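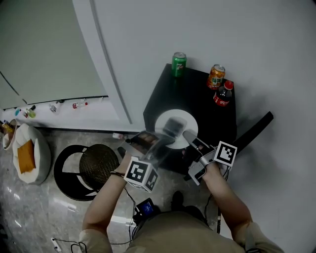

March, late evening

Spent the afternoon on the small black table. It has been in the wrong corner since we moved in, and with people coming I wanted the serving order settled before I bought anything else. The top is square and measures 60 cm a side. Allowing a 2 cm margin all round, so that nothing gets knocked off by a sleeve, that leaves 56 by 56 to work with.

The rule I settled on is tall at the back, flat at the front. Cans and the bottle go along the rear edge, against the wall. The 7 Up took the back left corner, the orange and the small Coca-Cola the back right. The plate goes near the front in the middle. Cups are the difficulty. A clear plastic cup weighs almost nothing when empty and will tip if the plate is pushed into it, so cups should be set down last and taken away first.

Chelsea Bunting rang at four to ask whether the stool was staying. It is. The woven seat is lower than I would choose for eating, but it does for anyone who only wants to put a drink down and talk. She also asked about the bean bag. The orange cushion makes it usable. Without the cushion you sink until your knees are above the plate.

The ledge along the wall is still not cleared. Small bottles, mostly, and a white container. I have given up on a proper sort and will put everything into one of the Catterall boxes, lid on, until there is a shelf for it. The Rallwood shelf I priced is 42 cm deep, too much for that wall once the stool is pulled out. Werkix do a shallower one but only with brackets I dislike.

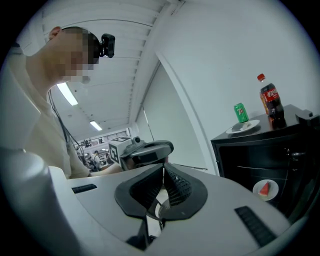
Cake: a rectangular slice suits a round plate badly in theory and perfectly well in practice. The corners stop short of the rim and the fork has room on either side. I cut the loaf into slices of some 200 g each, which is generous. Next time thinner. Watermelon gets its own plate without exception. Juice travels, and a sponge will take up all of it. I have been cutting it in triangles with the rind left on so that it can be picked up by the point or the rind according to preference.

Wiped the table down at six. Damp cloth first, then dry, then the dry cloth again at an angle to the window to find the streaks. Black shows everything. The Skendmont polish says two thin coats. I put on one and will look at it in daylight.

Still to do: coasters, a second cloth, a bin nearer than the kitchen. Ask Chelsea if she wants her folding chair back. Meter read 2,846 when I went past it, written here so that I stop losing the scrap of paper. Bed by eleven if the washing finishes.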